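Sorting and Table Assistant (part-time), Casham Play Library, Zandville

Casham Play Library invites applications for one part-time position, 18 hours per week, beginning in August. The library lends games, toy kitchen sets and small household goods to 622 member families.

The assistant will receive returned items, check them against the lending list and prepare them for the next borrower. Duties also include reporting worn fittings, missing screws and damaged work surfaces.

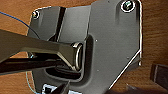

Applicants should be able to use basic hand tools and stand for most of a shift. Prior experience in a library, school or store is welcome but not required. Training is given at the Uchida Street site.

Game boxes must be matched with their contents, and toy pans with their lids, before anything is shelved. Up to 50 items may be handled in one shift.

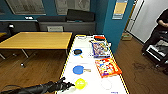
Game boxes and toy kitchen items on the long white table.

Applications should include a one-page letter and the name of one reference, addressed to Kiyoshi Shibata, Lending Services. Interviews will be held at 10 a.m. or 2 p.m.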